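Prep Assistant, Fruit and Garnish (part-time)
Caltthorpe Kitchens, Ordale

We are looking for someone to cut fruit. There is more to the job than that, but if the first sentence made you sigh, you can save yourself the rest.

Caltthorpe supplies cut fruit and garnishes to offices, hotel bars and one very particular bowling alley. Oranges are the backbone of the operation. On a normal morning we get through 300 of them, and in December it climbs to 2,000 a week on top of that, when everyone in town remembers that mulled wine exists.

What you'd be doing

Washing, slicing and wedging oranges, mostly, with lemons and grapefruit for variety. Packing trays for the Fikre account, who want wedges, and the Brikero account, who want rounds and will call if they find a wedge. Wiping down your board between batches and again at the end. Keeping a cloth within reach at all times. Taking the peel out to the compost bins, a short walk that gets longer in February.

Shifts start at 5:30 a.m. and end when the van leaves, usually by 10. The van is driven by Asnakech Dinsa, who does not wait.

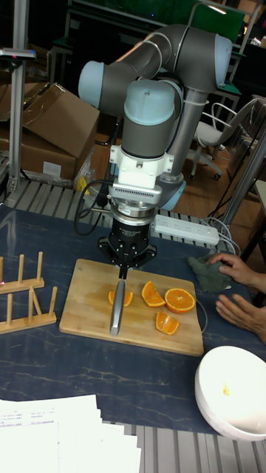

Rounds and wedges on the same board. Please learn to love both.

Who we're after

You don't need culinary school. You do need to be comfortable with a kitchen knife and able to stand for a few hours. Small cuts on your fingers will find the juice, so gloves are provided in three sizes, and the mediums run out first.

It would help if you can tell a slice from a wedge before coffee. Past experience in a kitchen, deli or juice bar is nice to have. So is a tolerance for the radio, which gets one station.

If you have a citrus allergy, we admire your spirit and would like to talk to you about our celery position, opening in spring.

What you get

Paid training for your first 8 shifts, a locker that closes if you lift the door a little, an apron, and a $200 shoe allowance after your first month. The floor is hard and you will want the good shoes. Fruit that's too ugly for the trays goes home with whoever wants it. Pay is hourly and depends on experience; we'll tell you the rate on the phone before you come in.

How to apply

Send a few lines about yourself to Philomena Heffernan, kitchen manager, or drop a note at the side door in Ordale before noon. A résumé is fine, but a paragraph is fine too. Tell us when you could start and which mornings you can't do.

Finalists will be invited in for a paid trial morning. Bring closed-toe shoes. We have knives.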